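The Slow Train to Ukedham
By Nighat Durrani

I should say up front that I'm a nervous traveler. I pack two phone chargers and a spare pair of shoes for a weekend at my sister's.

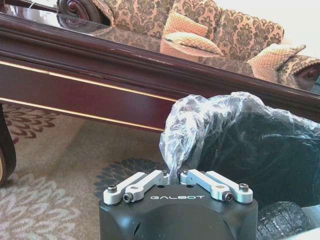
So when my friend Haris Niazi told me to skip the highway and take the branch line from Gonditley to Ukedham, I laughed at him. It takes 6 hours! You can drive it in half that, and there's a decent place for pancakes on the way.

But my car was in the shop, my sister was expecting me, and I'd already bought her a cake. Off I went on Tue 7 August with the cake on my lap.

The first hour was awful, I'll admit it. I checked my email, ran out of signal somewhere past Davden and then just sat there feeling twitchy. The woman across the aisle was knitting something enormous and green (a blanket, she said, for a grandson who'd asked for a tent). She gave me a peppermint and we got to talking about her late husband, who had worked the signals on this line and hated trains.

By lunchtime I'd read 128 pages of a novel I've been carrying around since last October. I'd also eaten a cheese sandwich, slept with my mouth open and learned how to cast on. The line climbs to 2,056 feet before it drops down to the river, and it's worth being awake for that part, so get a seat on the left.

My sister met me at the station and asked if I was exhausted. I wasn't! I was hungry, and my neck hurt a little, but I was in a better mood than I'd been in for weeks.

The cake did get squashed on one side. We ate that side first, on her back steps, and then I looked up the times for the train home.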